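What does a thousand shoelaces teach you?

I've been reading through the plans for Coutinho, the project Raíssa Queiroz has been running since January, and I still can't decide whether I believe in it. The idea is to record people doing small household jobs from head height, and feed enough of it to a learning system that a robot can pick up the knack. The target for laces is 1,000 clips. They have 242.

My trouble is with the word "enough". Enough for what? A lace is floppy and never lies the same way twice, and a good half of tying one is done by feel. A camera on the forehead gets none of that. It gets sleeves, knuckles and whatever the light is doing on the floor.

I've watched a fair few of the clips now, and I'll admit they are better than I expected. The fingers mostly stay in view, even with a baggy plaid shirt filling the corners.
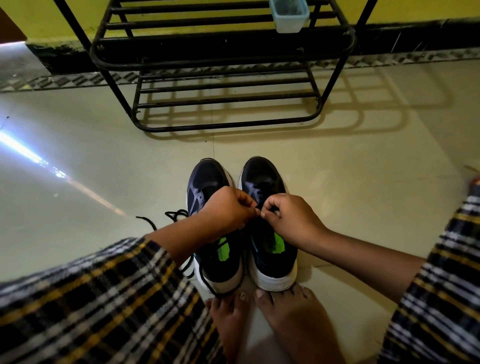 Same shoes, same yellow wall, hands somewhere else entirely:
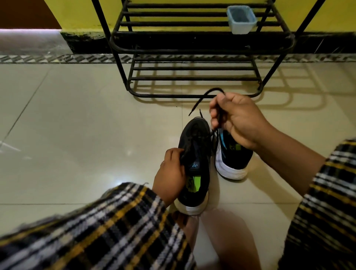 The labelling problem

Each clip gets one line of text. "Ties shoe" is the usual one. I asked Mitra Yazdani, who checks the labels, what she does with a clip where the person stops, picks at a knot and starts again. She keeps it, and it still says "ties shoe". I think that's wrong. The fumbling is the part I'd most want a machine to know about, and it's filed under the same two words as a clean bow.

She says splitting each clip into three stages would eat up the whole budget – fair enough, I've seen the budget. But then I'd take 900 clips off the target and label the remaining hundred properly. Raíssa thinks I'm being daft and that sheer volume will sort it out. Maybe. I've heard that about other projects, Zernska among them, and I'm still waiting to see their robot fold a towel.

I've asked for the failed attempts to be kept in a separate folder, at least until the spring. No answer yet.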